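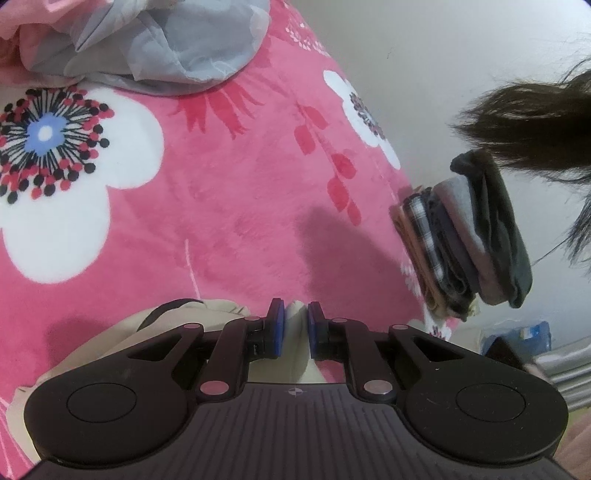 Fig. 1. Folding on the bed, with the finished stack on the right.

Home Projects Reports Class notes Contact

Where should you fold your laundry? Term project report
Akosua Tetteh

So my project is on folding clothes, and yes, my brother laughed when I told him. I picked it because in our unit the clean washing sits in a heap on somebody's bed until bedtime, then it goes on the floor, and then we're all wearing crumpled shirts to school. I wanted to find out if the place you fold makes any difference to how long it takes and how tidy the stack ends up.

I tried two places, the bed and the kitchen table. Same clothes each time, mixed up in the basket first, and I timed myself on my phone. My partner Birutė Ozoliņš did the judging. She wasn't allowed to know which stack came from where (I carried them out to the hallway on a tray) and she gave each one a mark for straight edges and another for leaning.

The bed was slower. My total for all the bed rounds was 2426 seconds and I was surprised, as I'd have bet my lunch on the bed winning! You've got loads of space to spread things out, but a fleece blanket grabs at everything. Trousers were fine. T-shirts were a pain, the sleeves wouldn't slide under and I kept smoothing the same bit over and over. The big flowers on the pink blanket did come in handy though, I started lining up hems with the petals.

The other trouble is the stack. A mattress gives when you lean on it, so anything piled near the side starts to go over. In Fig. 1 you can see the stack on an angle, with the dark grey on top and the plaid further down. Birutė's lowest marks for leaning nearly all went to bed stacks. I tried putting the heavy things at the bottom and that helped a bit, but not enough to catch up with the table.

The table was quicker and the edges came out sharper. What I didn't like was having to clear off the breakfast stuff first, and I left that out of the timing, so it's probably a bit unfair on the bed. If I did it again I'd start the clock before clearing. I'd also get a second person to fold, my arms were really tired by the last few rounds and I reckon the times show it.

Mum has asked if the project can keep going over the holidays. For now I'm folding shirts on the table and doing socks on the bed, where it doesn't matter if they roll around.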